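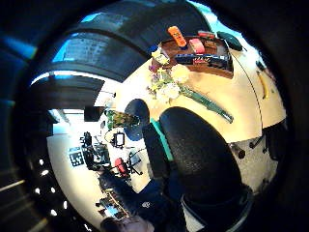

What does Grolletti sell to go with its round tables?
Wooden trays with raised sides, and from this winter artificial flowers as well.

7 December is not the launch date, as an earlier notice said. The Tabletop line from Grolletti goes on sale 7th December at the Pevon and Skillalar stores. The line has 118 items – trays, table covers and artificial stems – with prices starting at $5.

The brown wooden tray keeps snacks and other small things together at one side of a table and leaves the rest free. It comes in 2 sizes. The pale yellow and white bouquet has small touches of purple and is sold as one bunch.

Zhuravel, which handles shipping for the line, has had 1,000 trays in stock since October. Stores may order more through their usual Grolletti contact.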